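Weigh-in day with Pacita Barredo

I got to the gym at Kollent at 6 in the morning, which I thought was heroic, and Pacita Barredo had already been on the bike for ages in two hoodies and a bin bag. She waved at me with one finger. That was all the energy she was giving away.

If you've never been near a fighter on weigh-in day, it's a funny old mood. Everyone whispers. Somebody always has a set of scales they trust more than the official ones, and in this camp that's Liên Phan, who has cornered Pacita since her first amateur kickboxing bout and carries hers around wrapped in a towel like a baby. The limit was 61 kilos. Pacita was 200 grams over.

"That's a spit and a haircut," said Liên, and went off to find a cup.

I'd come to ask about the rematch with Norðdahl, and I did get round to it eventually (in the car, with the heater on full and all of us melting). The first fight, back in January, went to a split decision and I scored it for Pacita by a whisker. She didn't. She reckons she lost the last 2 rounds because she stopped kicking, and she stopped kicking because her shin was the size of a loaf. She told me this quite cheerfully while sucking on an ice cube.

What's changed since then is the footwork. Liên has had her circling left for months, over and over, until she was doing it in the queue at the supermarket. I watched them spar in Ulton last month and it's a lovely thing to see - she's gone before the other girl has finished thinking about it! 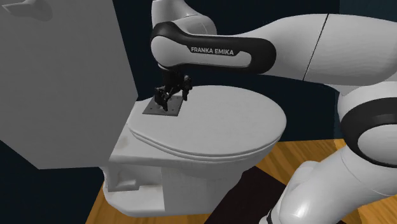
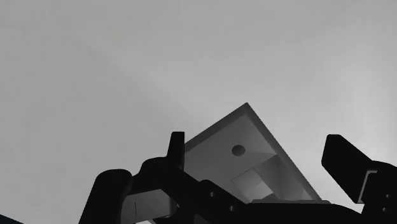
She made the weight, by the way. Stepped on, stepped off, drank half a bottle of something pink and asked me if I had any crisps. I did, and I handed them over. Norðdahl came in bang on the limit too, looking horribly fresh, and the pair of them had a proper hug afterwards and compared shins.

The winner should get a shot at the Kodetti belt in the spring, though Pacita wouldn't talk about that at all. She wanted to talk about noodles.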